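Spent my Saturday at the Rellero open day and my feet are killing me, so settle in, this is going to be a long one (you know how I get). 1/7
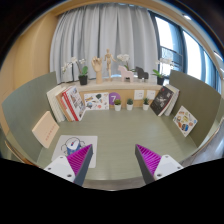 I only signed up because Liesl Bachmann had a spare ticket, and I figured we'd stay for coffee and one talk. We were there until they started stacking the chairs! 2/7

My favorite part was the hand-held gripper session. You hold the thing yourself, pick something up, put it down, and the recording goes toward teaching a robot arm how to do the same job. I'd read about it, but trying it is a whole other feeling. 3/7

Ruaridh Urquhart ran our group and he was so patient with us. He said to move slower than feels natural and to stop for a breath before closing the fingers. I was terrible at it for a good while, and then something clicked and I didn't want to give it back. 4/7

They like to work at ordinary desks with books and plants and a mouse on them, the kind of place where people really do their work. I loved that. I'd been picturing a cage and a lot of yellow tape. 5/7

A lady behind me asked how many tries it takes before the arm learns one simple task. Ruaridh said their last one took 100, and that 49 of those had to be done over, which made me feel a lot better about mine. 6/7

Liesl wants to go again in December when they show the new arm. I've already said yes, and I'm bringing better shoes. If you want to come along, let me know and I'll ask about tickets! 7/7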